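Week 2: Court verse and its copyists

Napaporn Sukprasert learned the Nakpan chants from her aunt and spent the next 221 pages of her thesis arguing with her. Read chapter one; the footnotes are where the fighting is.

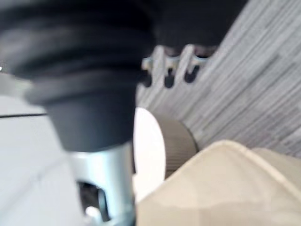
Why did the copyists leave the last line blank?
The singer was expected to supply it, and some were paid extra for doing so.

Bring your own last line to class. Borrowed ones tend to get recognized.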